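Cloth, Clips and Cartons: The Packing Tables in April

Page of photographs from the Hollis building, put together by Jade Hulme for the Flalthorpe members' magazine

The packing tables at Hollis were set up in the same week the floor was finished, and they have been used nearly every working day since. Most of what leaves the building in a small carton has been across one of them. Carol Stockdale asked for a few pages on the room before the cloths are changed. Readers who only know the front office may be surprised by how green everything is.

The cloths came from Tivel along with the first order of cartons. They are laid over the tables to stop small items from sliding, and they also make it easier to find a pale part when it has been dropped. They were not meant to last forever. Tape lifts the surface, and so does a knife used carelessly. Elsie Fothergill has asked for cutting to be done at the side bench, and for the most part it is.

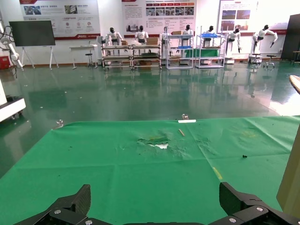 Green table cloth with a torn spot and a small wooden stick beside it.

The tear has been on the repair list for a while. Patching was tried on another cloth last year and the patch curled at the corners, which was worse than the hole, so this one has been left alone. White shows through where the green has gone. Kavitha Nair's view is that a cloth should be turned end for end as soon as the first scuffs appear — the wear is then spread over two places and neither one goes through. We will try that with the new ones.

The yellow marks are another matter. Some of them come off with warm water and a little dish soap, and some do not. Anyone who wants to try something stronger should talk to Elsie first, because the last bottle took the color out as well.

Clips are the other thing people ask about. Without them the cloth creeps toward whoever is working, and by the middle of the afternoon there is a ridge across the table. Metal clips hold better than the plastic kind we started with, which snapped in cold weather.
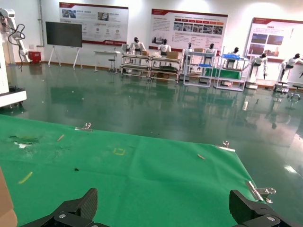

We buy them by the box, and the current box held 190 when it was opened. They wander off to other rooms and get used on chip bags and calendars. Please bring them back. Larger clips should go where the cloth gets pulled the most, and the handles can be left pointing outward so they are easy to get hold of.

The floor has done well. The old one was bare concrete and gave off dust no matter how often it was swept. The green epoxy shows every speck, and that has turned out to be useful, as people now pick things up when they see them. It is swept at 4:30 and mopped when it needs it. The shine is strong enough that the lights can be bothersome late in the day, and Rónán has priced some blinds. 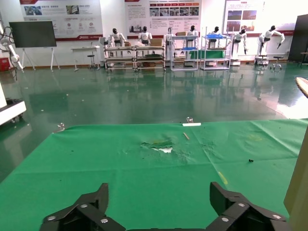 Small scraps are best cleared at the end of each batch. A splinter or a bit of plastic left on the cloth will find its way into a carton sooner or later, and the customer at Discombe has written to us about it twice. A soft hand brush works well. Shaking the cloth out over the floor only moves the problem, and then the clips have to go back on.

The cartons are plain brown ones that arrive flat. The last delivery was 705, counted by Carol, and they are stored on edge so the flaps stay straight. A new person usually needs a dozen or so before the folds come easily. The side walls go up first, then the front, and the tabs are tucked in without forcing them. A tab that has been bent the wrong way will never hold quite as well again. 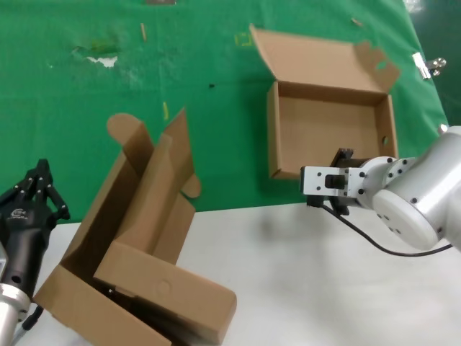
Vol. 2, No. 2

One open carton with its lid back and another with the walls and flaps at different angles, on the white tabletop and the green cloth. The rounded tabs are the part people tear, usually by pushing from the outside. Spoiled cartons go in the paper recycling — flattened, please.

Prints of any of these can be ordered from Jade at the front desk. The new cloths are expected before the end of the month, in the same green.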